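6 September 2022

**Nivow opens second surplus tile and panel store in Telton**

TELTON — Marble-look panels, end-of-line tile and boxed trim went on sale this morning at Nivow's new surplus store on Ikonen Road, the old carpet warehouse next to the bus depot. Doors opened at 8. Line was already past the loading bay by then.

The company says 3,000 pieces are on the floor to start, most of it overstock and canceled orders from its main store in Skallow. Prices run from $29 for small wall pieces up to $139 for the largest panels. No delivery for now — buyers load their own, staff will help carry to the car.

Biggest draw early on was the white glossy stuff with the brown veining. Several shoppers said they wanted it for bathroom walls, one couple was pricing it for a kitchen backsplash and left with a measuring tape and no panels.

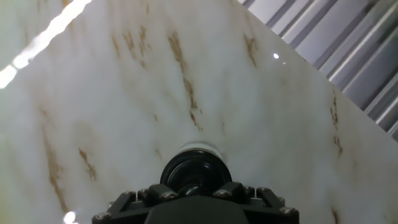
Pattern varies from piece to piece, so the store is asking people to pick out everything they need in one trip. Rust and tan veins on some, plain gray clouding on others. Staff can't promise a match later, and surplus stock is not reordered. Returns within 3 weeks, uncut peices only, with the reciept.

Parking was tight all morning. The store shares its lot with the depot and a few drivers ended up on the grass along Ikonen Road, which the town does ticket. Overflow parking is behind the building, entrance on the north side — signs are supposed to go up this week.

Nivow signed a lease on the building last December, after the carpet business moved out. Opening was first planned for spring, pushed back twice over work on the roof and a new loading door. The Skallow store stays open with the same hours.

Cutting service not available in Telton yet. Company says a saw is on order, no date given. Until then cuts have to be done at Skallow, same-day if dropped off before noon.

Hours are 8 to 5, closed Sundays and holidays.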